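About Clatgate

Home Classes Repairs Shop About us Contact

Who we are

Clatgate is a sewing school and mending shop. Two rooms, one long cutting table, a lot of thread. We teach people to sew their own clothes and we fix the ones they already have. That's it really.

Started by Jaanus Rimkutė, who was hemming pants for neighbors at the kitchen table and ran out of kitchen. First class had four people in it. Three of them still come.

This page has needed a rewrite for ages so excuse the rush, new term list has to go up tonight as well.

What we teach

Beginners: threading the machine, straight seams, a tote bag, then a pair of pajama pants. Four weeks. No experience needed, and we do mean none. People turn up having never touched a bobbin.

Next steps: zippers, set-in sleeves, collars, buttonholes. Bring your own fabric for this one, washed and ironed please. Unwashed cotton shrinks later and then you're sad.

Pattern fitting: small group, lots of pinning. You make a test version in cheap muslin first. Slow, but your second pair of pants will fit.

Hand mending: darning, patches, invisible hems. No machine. Good for evenings, good for people who find the machines loud.

We cap machine classes so everybody gets their own. If it says full on the Classes page it's full, but ask for the waiting list, people drop out all the time.

Repairs

Drop off at the front counter. Hems, zippers, torn linings, elbows, pockets, lost buttons. We'll tell you the price before we start and we'll tell you if it isn't worth it.

We don't do leather, wedding dresses or anything with down in it. Tried a down jacket once. Still finding feathers.

Please wash things first. Pleae.

Sleeves and cuffs

Most asked about repair by a mile, so it gets its own bit. Cuffs fray along the fold, and if you catch it early we can turn them and get a few more years out of the shirt. Knit cuffs we replace with ribbing, matched as close as we can. Elbows get a patch inside or outside, your pick. Printed sleeves are fine too, we work around the print where we can.

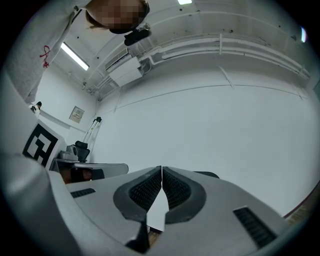 Our machines

Mostly Daklow machines, bought second hand, plain mechanical ones with no screens. Two sergers in the back room, ask before you use them. They eat fingers and scarves. Jaanus oils everything in March and we close for two days while that happens, dates go on the Contact page.

If you have your own machine and like it, bring it. Don't forget the foot pedal. Somebody always forgets the foot pedal.

Fabric and thread

Small shop shelf by the door. Thread, needles, elastic, interfacing, and end-of-roll cottons and linens from Lūse, who let us have the short pieces cheap. Patterns are from Skundex, paper only, sizes go up further than most. We can order a size in if it's not on the rack, usually takes a week or so.

Class students get a discount on the shelf stuff, just say so when you pay.

Prices

The four week beginners course is $129, thread and tote bag fabric included. Pajama fabric is extra. Other classes are listed on the Classes page. Pay by card or cash, refunds up to a week before the start date, after that we can move you to another term but not give the money back.

Getting in touch

Phone's best in the mornings, email otherwise. We answer slower durring class weeks. Entrance is on the side of the building, green door, ring the bell and give it a minute, it's hard to hear over the machines.

Page last updated 11 December 2021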